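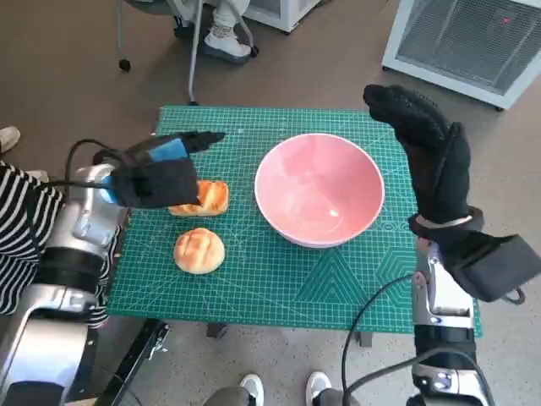 Pink bowl and two buns on the green cutting mat, table setting room, Kirkberg.

Report on the visit to the Kirkberg Open Day

The Kirkberg center for tableware and food display opened its workrooms to outside guests on Wednesday, March 19, 2025. Our delegation was led by Fletcher Lowther and attended at the invitation of the center's program office. The purpose of the visit was to study how small tabletop arrangements are planned, and to consider which of these practices could be used in our own training kitchen at Buselholm.

Guests were received in the front hall by Ewan Nepia, head of the display program. Mr. Nepia gave a short account of the building, which was a flour warehouse before the center took it over. It now holds 3462 pieces of tableware, all of them cataloged and available on loan to schools and catering colleges in the district. The loan desk is open on weekday mornings. Requests must be made in writing, and pieces may be kept for up to 60 days.

The tour began in the store. Shelving runs the full length of the north wall and is arranged by shape first and by color second. Our members found this order unfamiliar, but were able to find a given size of soup plate without help. Chipped pieces are kept on a separate shelf and used for glazing lessons.

The second stop was the table setting room, where arrangements are worked out on a small scale before they are moved to a full table. The work is done on a green cutting mat printed with a fine white grid, ruler markings and angle lines. Mr. Nepia explained that the grid allows a layout to be noted on paper and set up again by another person. The arrangement on the mat consisted of a deep pink bowl with a thin white rim and, to the left of it, two buns. One was a long bun with a glossy golden-orange top and diagonal cuts across it. The other was round, with a pale, crackled crust in a crosshatched pattern, much like a melon pan. The bowl had been left empty, and the two buns lay one above the other with a gap between them.

There was some discussion of the bowl. Mr. Lowther considered it too deep to serve as a bread bowl for a single guest, and would have preferred a shallow dish. Mr. Nepia replied that the center teaches with deep bowls in the first term and moves on to plates later. The matter was not settled, and it was agreed that both shapes would be tried at Buselholm.

Lunch was served in the Gorkance Room, which seats 60. The soup was good. Service was slow at the far tables, and several guests missed the opening of the afternoon talk as a result.

The afternoon talk, given under the Stergiou lecture fund, dealt with color in breakfast settings. The speaker recommended pale pinks and creams beside baked goods and advised against strong patterns. Printed notes were promised to all those attending and have not yet been received.

The center reported 600 visitors for the day. Parking was limited, and members who attend next year are advised to take the bus from the station.

The delegation recommends that Buselholm apply for a loan of bowls in two sizes and purchase gridded mats for the preparation room. A request to the loan desk has been drafted and is with Mr. Lowther for signature.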